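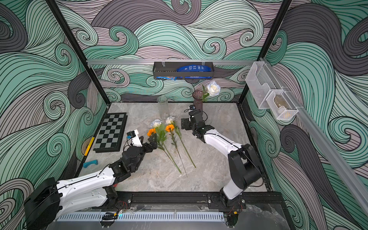 Poste 2 – fleurs artificielles et vases, paroi à motif de vagues.

Accueil > Projets > Hirkesance > Rapports d'avancement
Rechercher dans les rapports OK

Lot 3, arrangement floral. Rapport transmis à Furmont pour la période close en septembre.

Le protocole porte sur la mise en vase de roses blanches et de fleurs orange de type souci, toutes artificielles, à tige longue. Deux récipients sont retenus : un cylindre en verre transparent et un vase teinté plus sombre. Sur les 2870 essais prévus, près de 1000 sont enregistrés. Le tri par couleur reste à valider – consigne en cours de relecture chez Kauppinen.
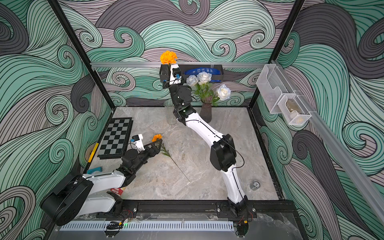
Les tiges sont saisies une par une, puis présentées à la verticale au-dessus du col. Le feuillage complique l'insertion dès que le vase en contient déjà plusieurs. Durée maximale par essai : 80 secondes. Les essais interrompus sont conservés et annotés à part.

Budget consommé conforme au prévisionnel. Prochaine étape : reprise des séries avec le vase transparent seul.

Rédaction : Joscha Nolte

Contact | © Hirkesance | Haut de page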